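Packing single-serve snack packets into a paper carrier bag without crushing or tearing

Home Help Exchange > Kitchen & Pantry > Packing and Storage

Asked by udine_pantry
Viewed 544 times

I put together snack bags for an after-school club in October and again in spring. Each bag is a paper shopping bag with cord handles, the ordinary upright kind. The contents are single-serve packets: chips, crackers, small cookies, a few fruit chews. Everything is sealed, nothing needs to stay cold.

Two problems keep coming up. First, the packets at the bottom arrive as crumbs. Second, the bag itself fails, either at the handle or along the side fold. I had 3 handles pull out last time, all on the same side of the bag. The bags are carried by hand for a few minutes and then sit on a shelf until late afternoon.

I currently tip the packets in from a pile and shake the bag to settle them. I would like to know the correct order of packing, whether the bag should be filled to the top, and whether a liner is worth the trouble. I don't want to change to plastic bags or boxes.

Posted by Nurmi_stores

Shaking is the main cause of the crumbs. A chip packet is sealed with air in it, and the air protects the contents as long as the packet can move a little. When the bag is shaken, the small dense packets drop through the gaps and the chip packets are pressed against the sides.

Set up the bag before handling any packets. Open it fully, push the base flat from the inside with your fist, and crease the side folds outward so that the bag stands without support. Put it at the back of the table with the opening clear and the handles folded away from it. Keep the packets in one pile in front. 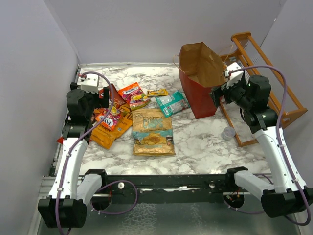
Paper bag standing open at the back right of the table, packets still in the pile.

Leave the handles standing to the sides while you load. A handle that falls across the opening catches on the crimped end of a packet, and pulling the packet past it puts a sideways load on the glue patch. I suspect this accounts for your failures all being on one side. If you are right-handed and the bag is square to you, the same handle gets knocked each time.

Loading order:

Flat, dense packets go on the base. Fruit chews, cereal bars and anything that doesn't crush. Lay them flat in a single layer, edges touching.

Crackers and cookies go next, on edge, with the long side against the bag wall. Packets on edge carry the load through the crimp and survive better than packets lying flat.

Chips and puffed snacks go last, upright, crimp at the top. Do not press them down. If one stands above the rim, take it out and start a second bag.

Stop about 5 centimeters below the rim. The paper near the top has to close inward when the handles are lifted, and a full bag can't do this without tearing at the fold.

On liners: a sheet of card cut to the size of the base is worth using. It spreads the weight and stops the corners of the flat packets from working into the bottom seam. A full liner adds nothing for dry, sealed goods.

Weight is rarely the limit with snacks. I keep mine under 1000 grams per bag as a working rule — the paper would take more, but the glue on cheap handles varies between batches. Lift one packed bag by both handles and hold it for a minute before packing the rest.

Posted by itmont_kitchen

I just roll the top down and carry it from underneath. Never had one break. Chips on top obviously.

Posted by Clellitberg Reuse Shelf

Agree with most of the long answer, with one correction. Packets on edge are better only if the row is full. If the row is half full they slide flat during carrying and you are back where you started. Fill the gap with another packet or a folded paper napkin.

Also check how the bags were stored. Paper bags kept in a damp garage go soft at the folds, and the handle patch lets go well below its normal load. Ours are kept flat in a closed drawer in the kitchen. Bags with an old crease across the side panel should go to the bottom of the stack and be used for light items only.

If the handles are already loose, a strip of paper tape across the inside of the patch will hold for one trip. Press it down before the bag is filled, as you cannot reach it properly afterward.

Comment by udine_pantry

Thanks. I tried the card base and the loading order with one bag and will do the rest the same way. The handles on my current batch have a very small glue patch, so I will tape those too.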